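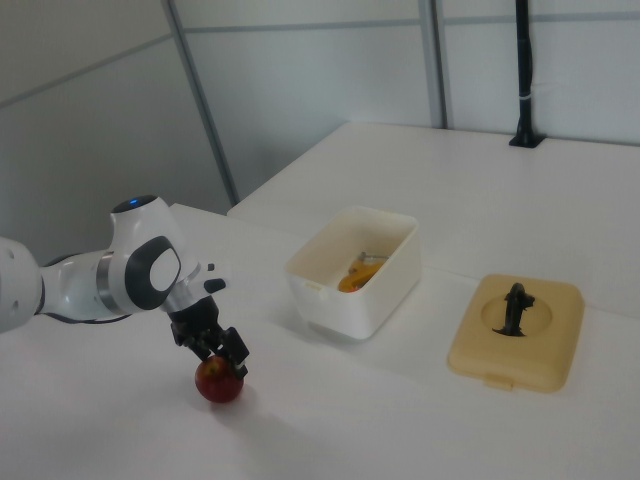
ENTREVISTAS · Automatización y presupuesto

«El brazo es la línea más fácil de la hoja de cálculo»

Gregor Sutherland lleva cinco años decidiendo en qué se gasta el dinero de automatización en Trastley, una empresa de preparación de pedidos que manipula de todo, desde fruta hasta juguetes. Habla deprisa, se levanta a menudo para señalar cosas en la pizarra y se le nota que disfruta. «¡Es que me encanta esta parte! La gente cree que comprar un robot es elegir un catálogo, y a mí lo que me divierte es lo de antes, sentarme con el equipo y preguntar qué queremos coger».

La respuesta condiciona casi todo. Una manzana es redonda, brillante y se estropea si se aprieta de más; una figurita de plástico tiene patas, cabeza y ningún lado cómodo. Con una pinza paralela de dos dedos se puede empezar por ambas, dice, y por eso la recomienda como primera compra. «Luego ya vendrán las ventosas, los dedos blandos, lo que haga falta. Pero deja sitio en el presupuesto, porque vendrán».

Su primera propuesta, admite, estaba mal hecha. Había pedido precio del brazo y del controlador y se había olvidado de la mesa, de los soportes, del cableado y de las horas de integración. Santeri Kemppainen, responsable de ingeniería, se la devolvió con 14 comentarios al margen. «Tenía razón en todos», se ríe Sutherland. «Desde entonces la mesa tiene línea propia».

Kemppainen, que se suma a la conversación a mitad del café, insiste en los repuestos. En la planta de Inholm guardan dos juegos de dedos y un cable de recambio por célula. «Un brazo parado por una pieza pequeña da mucha rabia», explica. También defiende las pruebas con objetos corrientes antes de firmar nada: pidieron a los proveedores 16 semanas de cesión y consiguieron siete, que les bastaron para descartar un modelo más caro.

¿Y el próximo paso? En diciembre se cierra el presupuesto de la segunda célula, a la que internamente llaman Laltach. Sutherland quiere que comparta muñeca y pinza con la primera, para no duplicar formación. Kemppainen preferiría reservar una parte para cámaras mejores. No se han puesto de acuerdo, y a ninguno parece preocuparle. «Lo discutimos con la hoja abierta», dice Sutherland, «y cada vez que la abrimos aprendo algo».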